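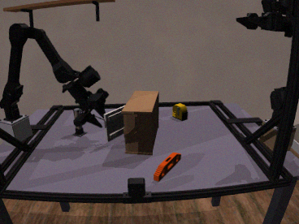

Cloller asked at the outset whether the comparison would say anything about the grippers themselves, or only about how well the Ritach controller copes with them in simulation. The same remark had come in writing before the July meeting and had not been answered then. It was agreed to take it first.

1. Scope of the comparison

Discussion went on for a while. The Ashby side held that contact in the simulator is good enough to rank finger shapes on rigid objects and should not be used to rank grip force. Cloller accepted this as long as the report says so on its first page. Agreed. The title will be changed from "Gripper evaluation" to "Gripper evaluation in simulation, first round."

2. Notes of the last meeting

Accepted with one correction. Under item 4, "Indar wrist" should read "Indar finger set."

3. Two-arm table scene

The tabletop scene with the cabinet, the tape measure and the orange tool is now the standard one for both finger sets. Object start positions will be varied between runs and the cabinet will stay fixed. A request to add a soft object was turned down for this round.

There was a question about lighting. The shadows on the tabletop change what the cameras pick up, and the policy may be learning from them. Ashby will repeat one batch with flat lighting and report the difference, if any.

4. Results so far

Each finger set has had 1000 runs on the cabinet door task. The Indar set completed 830. The Ritach default set had a fault in the logging for part of its batch and the total is not usable. It will be run again before any figure is passed on.

Most of the Indar failures were at the door edge, where the fingertip slid off before the door had moved far. A smaller group came from the wrist reaching its joint limit on the approach. Cloller thought the second kind should be counted against the arm placement and not the fingers. Left open.

5. Controller settings

The delay between camera input and arm command was set at 35 milliseconds for all runs. Ashby would like to see a batch at a higher value, as the bench hardware is slower than that. Agreed in principle, after the rerun in item 4.

The stiffness values differ between the left and right arms in the current settings file. This was not intended. Both are to use the left arm values from now on, and the file will be locked once that is done.

6. Bench trial

No dates set. The bench needs 3 spare fingertips per set before it can start, and the Indar parts are still on order. Cloller asked that the same camera positions be used on the bench as in the simulation. Agreed.

7. Actions

Ashby: flat lighting batch; rerun of the Ritach default set.
Cloller: wording for the first page of the report.
Ritach: corrected settings file, sent to all.
Indar: delivery estimate for fingertips.

Item on naming of log folders held over. Meeting closed at 4:10 p.m.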